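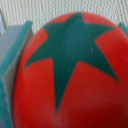 Progress report to the Nedelcu fund, August 18, 2019
Discount vouchers for the Hirnano family attractions pass

The grant paid for a voucher scheme meant to bring more families to the smaller attractions in Hirnano. By the end of July we had given out 2,741 vouchers. That figure looks healthy and I would ask you not to make much of it. A voucher given out is a piece of paper. The number handed in at a till is the one that matters, and two of the sites still haven't sent us theirs.

Turent, which prints the vouchers and runs the booking page, says the offer is "performing strongly". We asked what that was measured against and have had no reply. Their page counts a visit each time somebody opens it, including our own staff checking whether the prices are right. They often weren't. For much of July the ghost walk was shown at full price with the discount taken off a second time at the gate, so the operator lost money on every group and has asked us for some 200 pounds back. We think they should have it.

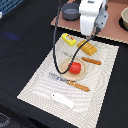
Are the vouchers bringing in families who would otherwise have stayed at home?
We can't tell yet, and the early signs are mixed. Of the 40 families who filled in our form, most had already planned the trip and found the voucher afterwards.

The Tuner maze is the one site where I would put the case more warmly. Its weekday takings went up after the vouchers came in, though it also opened a new car park in the same fortnight and the weather was dry. The owner gives the credit to the car park.

Spending is within budget, mainly due to the leaflets going out late. I would rather hold the second print run until the missing till figures arrive - Turent wants to go ahead now, and its quote runs out soon. Please let us know whether the fund would object to a delay. We also need a decision on the half-term offer, which the ghost walk won't join on the present terms.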